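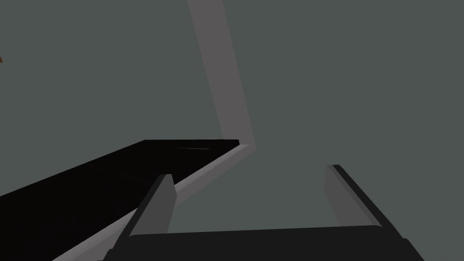

Datasets > Simulation > Pivard doors

Hi, Rosaire Grewal here. Pivard is my little pile of simulated door runs for teaching a two-armed robot to get through a doorway. There are 106 runs so far, 19 of them flagged as messy — I left those in on purpose!

Each run has a head view plus one view from each gripper. The gripper views get pretty plain up close

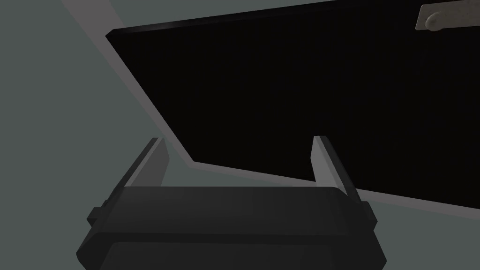
so please don't train on those alone (I tried in May, and it was grim). Joint angles are saved with every step, and colours haven't been touched. 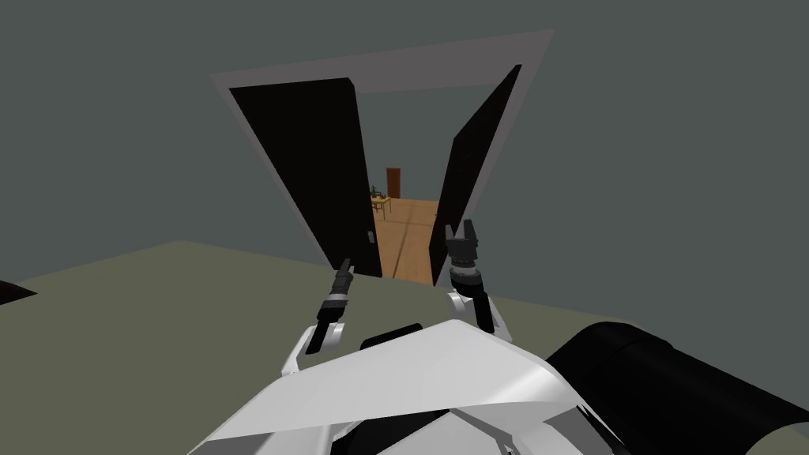
Head view: double doors open, both arms forward.

Keep 17 runs aside for testing if you want to compare with my numbers. The split is in the Michiels folder, sorry about the name.
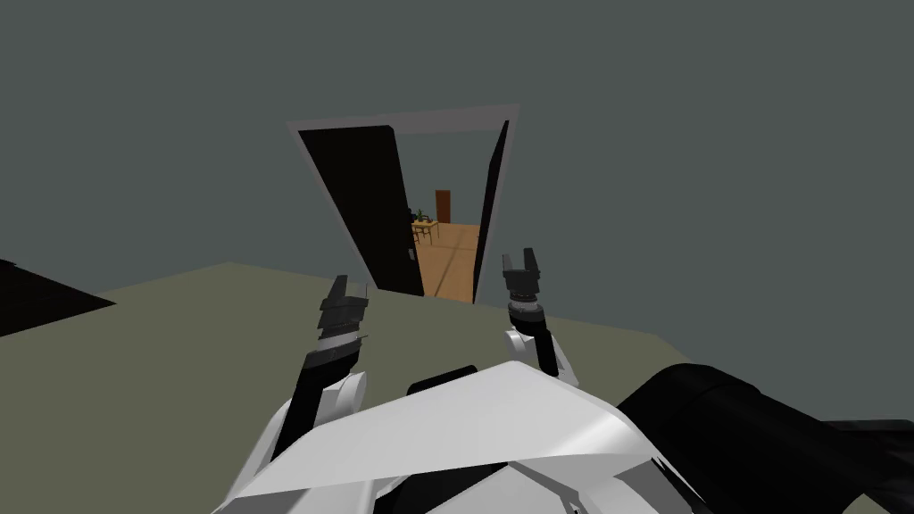 Head view again, neither gripper holding anything.

Found a bad label? Send me the run number and I'll fix it.

10 shares

Contact | Back to top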